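Fleller hand grippers, the two-handed set: six weeks of daily use
Posted 12th May by Solomiia Koval

I sort secondhand jewelry for a living. If you buy mixed lots from estate clearances you know what the work is: a bag arrives, you tip it out, and somebody has to pull the pearls off the cord, the cord off the brooch and the brooch off whatever it has bitten into. At Ziltemska we have always done that by hand. Since the end of winter we have also been doing it with a pair of Fleller grippers, and I like them so much more than I expected that I volunteered to write this up.

A little background on why a resale business has these at all. Our parent company, Hullanbridge, wants an automatic sorting bench for the warehouse, two arms and a tray. The arms have to learn from people who already know how to handle the stuff, so for part of each shift a few of us work with the grippers in our hands and the recordings go off to the engineers. I take mine home on the days I don't come in, and so does Palamarchuk, who has been untangling chains since before I could tie my shoes and had strong opinions about all this from day one.

So, the tool. You hold one in each hand, squeeze, and two padded fingers come together. I was picturing those claw sticks for picking up litter and they are nothing like that! The squeeze has a lovely even feel. You get a sense of when the fingers have met something, and after a couple of days I could tell a bead from a knot through the handle, which I would have bet money against.

The pads are the best part. They have a texture that grips a glossy bead without shooting it across the room, and I haven't scratched a thing yet (I tested on junk first, obviously). Cord is easy. Strands of pearls are easy as long as you lift from one end and let the weight do the work. Anything with a clasp smaller than a lentil is slow going, and fine chain is still hopeless. I drop it, I pick up the tablecloth instead, I say a word, I start over.

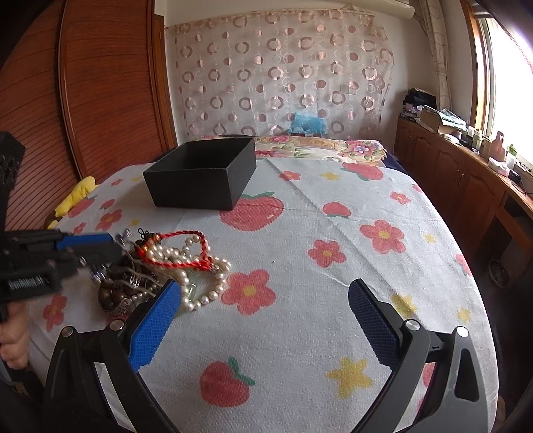
My first session was 30 minutes and I got through one lot that would normally take me six. By the second week I could do the same sort of lot in 20, with coffee. That is still nowhere near bare fingers and I don't think it ever will be, but speed isn't what the engineers are after. They want clean, deliberate moves: pick up, pull free, put in the box. It made me notice how I work. I had no idea I always hold the knot still with my left hand and tease with my right, or that I shake a pile a bit before I start. Palamarchuk goes in from underneath. We argued about that for most of a lunch and then swapped methods for an afternoon, and hers is better for beads and mine is better for cord, so there.

Now for the stuff people at work keep asking me. Are we training our replacements? I asked our manager straight out before I signed up, and what we got in writing is that the bench will take the first pass, the big dumb separating, and the people on the sorting team move over to grading, repairs and photography. Grading pays more. Recording time is paid at the grading rate too, which helped. I can't promise you how it looks in two years. I do know that my thumbs ache by Thursday every week from pulling knots, and that I'd be happy never to do another first pass in my life. Not everyone on the team sees it that way. One of the evening people loves the untangling, finds it restful, and turned the grippers down flat. That was respected, and she still gets her lots the old way.

Gripes, because there are some. The housing is chunkier than it needs to be, and when both hands are working close together they knock into each other. You learn to come in from different sides. The squeeze is set up for somebody with bigger hands than mine, and I'd love an adjustable reach. After a long session my forearms feel it, in a different place from where the hand work hurts, so I've settled on short sessions with a proper break between them. The manual is thin and mostly about charging. And if you wear long sleeves, roll them up or you'll be untangling yourself.

Setup at home is simple, at least. I clear a wide surface, put a cloth down so nothing rolls, and work near a window. A cloth with a bit of rib to it is much better than a slick one, beads stay where you leave them. Have an open box ready before you pick the grippers up, since putting them down and getting going again breaks your rhythm every time.

Would I recommend them? If your workplace is offering, yes, try a session and see how your hands feel about it. Ask about the pay rate and ask what happens to your job, and get both answers on paper. For me it's been the most interesting thing to happen on the sorting bench in years, and I catch myself looking forward to a really horrible tangle.

The first arms are due at the warehouse in July. Palamarchuk has already put aside a bag of fine chain for them.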